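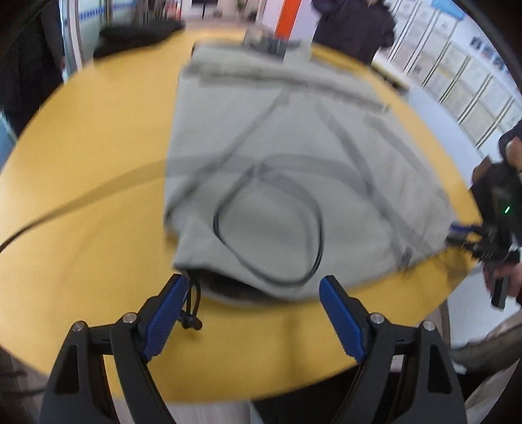 In Praise of the Drawstring

The oldest closure in your closet still works better than most of the new ones, and a small group of makers can't stop talking about it

Zohreh Soltani keeps her cords on wall pegs, sorted by how they feel when you pull them. The fast ones are by the door. These are slick, tightly braided lines that run through a channel with one tug and slip back open almost as easily. The slow ones hang over the sewing machines, soft cotton and wool twists with enough fuzz on them to stay where you leave them. In between is a long stretch she calls "the arguments," because every customer has an opinion about them.

"Pull this," she says, about four minutes after we meet, and hands me the end of a flat gray braid. I pull it. "Now this one." I pull that too. The second is a little heavier in the hand, and it stops dead when I stop. I can't believe how different they are. She looks delighted.

Soltani runs Wastetti, a workshop in Stoder that makes and repairs soft bags: laundry sacks, shoe bags, bread bags, big shapeless duffels for people who camp out of their cars. There isn't a zipper on anything she sells. She doesn't hate zippers (her own coat has one, and she showed it to me before I could ask) but she thinks we reach for them too quickly, and I left her shop completely on her side.

A tube, a tunnel and a string

Think about what a drawstring does. You fold over the top of a piece of cloth, sew it down to make a tunnel, run a cord through, and you have a bag that opens as wide as the cloth allows and closes down to a fist. It needs no metal and no matching halves. It forgives an overstuffed bag, which a zipper never has. When the cord wears out you can put in a new one at the kitchen table with a safety pin, and the only skill involved is patience when the pin gets stuck at the side seam.

I grew up with exactly one of these bags. My grandmother made it from a pillowcase and it held clothespins, then marbles, then my swim things, and for one long winter a collection of pinecones that I was not supposed to have indoors. The cord was a brown bootlace. I'm sure that at some point the bootlace was replaced by another bootlace, and I'm just as sure I didn't notice, and I think that's a wonderful thing to be able to say about a repair.

Clothes get the same benefits. A waist with a cord in it fits you before lunch and after lunch. A hood with a cord fits over a hat. Hospital pants, hiking pants, pajama pants and a good share of the pants people wear to work from home all hold up with the same idea, and have done so with very few changes.

The trouble is in the tunnel

Ask anyone who sews what goes wrong with a drawstring and they'll tell you about the channel before they tell you about the cord. Make it too narrow and the cloth jams. Make it too wide and the cord twists over on itself and bunches on one side, so the bag closes in a lopsided pucker. Soltani likes a channel twice the width of the cord for cotton and a touch more for anything with a coating.

Then there's the exit. Cheap bags have a gap in the side seam where the cord comes out, and that gap takes all the strain. It's where most of her repairs begin. She sews a small extra patch behind the opening, turns the edges under, and stitches a bar across each end. It adds a few minutes to every bag. She sewed 270 of them last December, and when I asked if she'd ever been tempted to skip the patch during the holiday rush she looked at me as if I'd suggested leaving off the bottom.

One cord or two is another good debate. With a single cord you pull from one side and the gathers pile up there. With two, threaded from opposite sides, you pull both at once and the mouth closes evenly, and it holds far better with a load in it. Soltani uses two on anything bigger than a loaf of bread. I went home and converted my laundry bag that same night. It took me an hour, I stabbed my thumb, and I've been showing it to visitors ever since.

From the braiding floor

Much of the cord on those pegs comes from Golestani, a braiding shop across the river with 30 machines and a noise you feel in your teeth. Ekkachai Yensuk has looked after the machines for most of his working life, and he walked me down the rows at a pace I could barely match.

A braider is a beautiful thing to watch. The bobbins travel around a looping track, passing in and out of each other like dancers at a barn dance, and the cord climbs out of the middle at a steady crawl. Change the number of bobbins and the cord gets rounder or flatter. Change the tension and it goes from limp to stiff. Yensuk can tell by sound when a bobbin is running low — he stopped twice in the middle of a sentence to go and swap one.

His favorite is a plain cotton cord with a loose core, which he describes as "a bit stupid, but honest." It stretches at first and then settles. He advises washing it before you thread it, hanging it to dry with a clothespin at the bottom, and only then cutting it to length. If you cut first you'll end up with a cord that has crept back inside its tunnel, and you'll be fishing for it.

The ends matter too. A knot is fine. A double knot is better on a child's bag. For something nicer, wrap the end tightly with sewing thread, run the needle through a few times and trim it close. Trodis, the outfit that makes camping gear on the north side of town, dips its cord ends in colored wax, and I wish everybody would.

Starting your own

You need less than you think. A rectangle of cloth, folded and sewn up two sides, gets you most of the way. Stop the side seams a few inches short of the top, press the raw edges under, fold the top down and sew the channel. Press everything again. People who tell you the second pressing is optional have ugly bags.

For a cord, measure around the opening, double it, and add a hand's length for tying. Old sheets are perfect for a first try, and so are the worn-out shirts you've been meaning to do something with. Soltani suggests making a small one, using it hard for a month, and seeing where it gets tired. Then build the next one stronger in that spot.

Mine got tired at the seam opening, of course. I've put a patch behind it, and I'm back at Wastetti on Saturday for three yards of the flat gray.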